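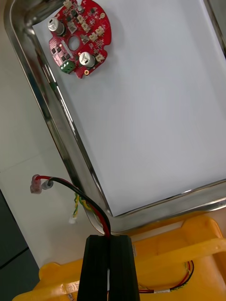 Red round board on its tray.

So I finally did it. After eleven years of answering the phone and smiling at people over a counter, I have gone back to school at night, and it's for electronics repair, of all things! My mother thinks I've lost it. My sister wants to know if I can fix her dryer yet (no, Liudmyla, I can't, please stop texting me pictures of it).

What I really want to write about is the going back part, since a few of you asked after my last post. I was so scared of being the oldest one in the room, and I am not even close. There's a man named Saqib who drove a delivery truck most of his life and sits in the front row with four sharpened pencils, and there are a couple of kids barely out of high school who are very polite to us and a lot faster than us.

The hard part is the hours. I get off work at five, eat something terrible in the car, and class goes from six until nine. By eight my brain is oatmeal. The first two weeks I'd get home, sit down on the stairs to take my shoes off, and wake up there. Now I keep a cooler bag on the passenger seat with a real dinner in it, usually cold noodles, and I do the reading on my lunch break when I can still understand words. I also gave up on neat notes. I used to be a highlighter person with a color for everything, and I'd spend an hour making a page pretty and remember none of it. Now I scribble, then on Saturday morning I try to explain the whole week out loud to the dog. Where I get stuck is what I study.

Money, since somebody always asks: I put away 200 dollars a month starting last November, and that covered most of the fee. The books I bought used. One of them has "Urnell" written inside the cover in ballpoint and very rude remarks in the margins of chapter three, and I've grown fond of whoever that was. I'd buy used again just for the company.
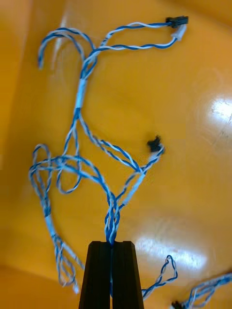
Blue and white wires, and lots of them.

The math came back slower than I'd hoped. I had not divided a fraction on purpose in twenty years and I cried a little over the first homework sheet, in the parking lot, with the heater on. Then I found out that Mr. Kravchuk keeps his classroom open an hour early for anybody who wants help, and I was too proud to go for three weeks. Three weeks! Go the first day. Bring the dumb question. He's heard mine before, and he draws the same little water tank on the board every time and doesn't sigh.

We have our first real test on Thursday and I'm planning to be asleep by ten the night before, which means no post midweek. The laundry can wait and so can the yard. If you've been thinking about signing up for something, look at the fall list now because the evening sections fill up fast. I nearly missed mine because I kept closing the tab.

Okay, dog wants out.

Comments

Chalerm Inthanon
I went back for bookkeeping at 52 and the shoes on the stairs part is so true. It gets easier by the second term. Good luck on Thursday!

Illia Prokopenko
What do you put on the cold noodles? Mine always turn into one big lump by dinner.

Liudmyla
The dryer is making the noise again.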